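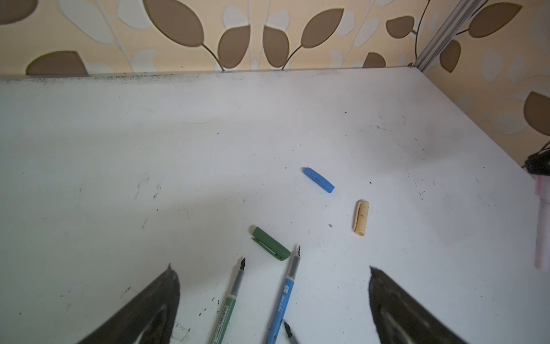 Über uns

Skorkell ist ein kleines Büro, das sich mit Energiepreisen beschäftigt. Genauer gesagt mit der Frage, warum Heizöl, Diesel und Strom immer dann teurer werden, wenn Sie gerade bestellt, getankt oder unterschrieben haben. Eine abschließende Antwort haben wir nach neun Jahren noch nicht, aber wir können Ihnen inzwischen sehr schöne Kurven dazu zeigen.

Gegründet hat das Büro Manee Jitpraphai, nachdem sie im September eine Heizölrechnung über 3.480 Euro bezahlt hatte und im Oktober zusehen durfte, wie der Nachbar dieselbe Menge deutlich billiger in den Keller gepumpt bekam. Er hat es ihr am Gartenzaun erzählt, ungefragt und ausführlich. Die erste Preistabelle entstand noch am selben Abend, die zweite, brauchbare, ein halbes Jahr später.

Was wir machen

Wir lesen Lieferverträge, Tarifblätter und Nachtragsschreiben, also Texte, die erkennbar ohne Hoffnung auf Leser verfasst wurden. Daraus wird ein Bericht von höchstens vier Seiten, in dem steht, was Sie zahlen, wofür und ab wann Sie kündigen können. Unsere Kunden sind überwiegend Handwerksbetriebe, Hausverwaltungen und Speditionen mit weniger als dreißig Fahrzeugen. Derzeit betreuen wir 1.259 Verträge, darunter einen, der laut Kleingedrucktem nur per Fax gekündigt werden darf. Wir haben jetzt ein Fax.

Für die laufende Beobachtung nutzen wir Lavix, unser eigenes Programm. Es vergleicht täglich die Preise von Heizöl, Diesel und Gas und schickt eine Nachricht, wenn sich etwas Nennenswertes tut. In den ersten Wochen hielt Lavix allerdings alles für nennenswert und verschickte 2.288 Nachrichten, die meisten davon nachts. Wer damals schon dabei war, bekommt bis heute Rabatt.

Was wir nicht machen

Prognosen. Wenn Sie wissen möchten, was der Liter Diesel im nächsten Frühjahr kostet, fragen Sie bitte Ihren Schwager – der weiß das meist auf den Cent genau. Wir nehmen auch keine Provisionen von Versorgern. Der Bericht kostet bei Skorkell einen festen Betrag, und der steht auf der Preisseite, ohne Sternchen.

Wo Sie uns finden

Wir sitzen im Haus Brulwood, zweiter Stock, der Aufzug fährt bis in den ersten. Telefonisch erreichen Sie uns ab 8 Uhr, freundlich ab 9 Uhr. Unterlagen bitte als PDF und möglichst alle Seiten, auch die Rückseiten. Dort stehen erfahrungsgemäß die Preisanpassungsklauseln.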